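To: Flumenside building list
From: Fasil Feyisa
Subject: Re: Shared desk outlets

Booker Greenberg wrote:
> Will the Mistov wing follow the same outlet rules as Kela in August?

Dear Mr. Greenberg,

It will. Personal extension cords are to be removed from both wings. 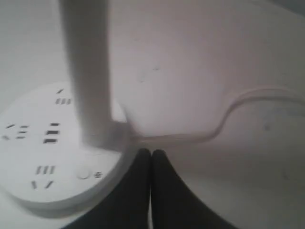 Round power strip, white.

Requests for desk outlets should go to extension 425.

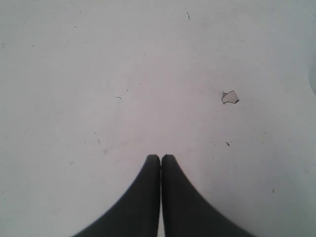 Please include your room number. Room 972 has already been entered.

Respectfully,
Fasil Feyisa
Building Office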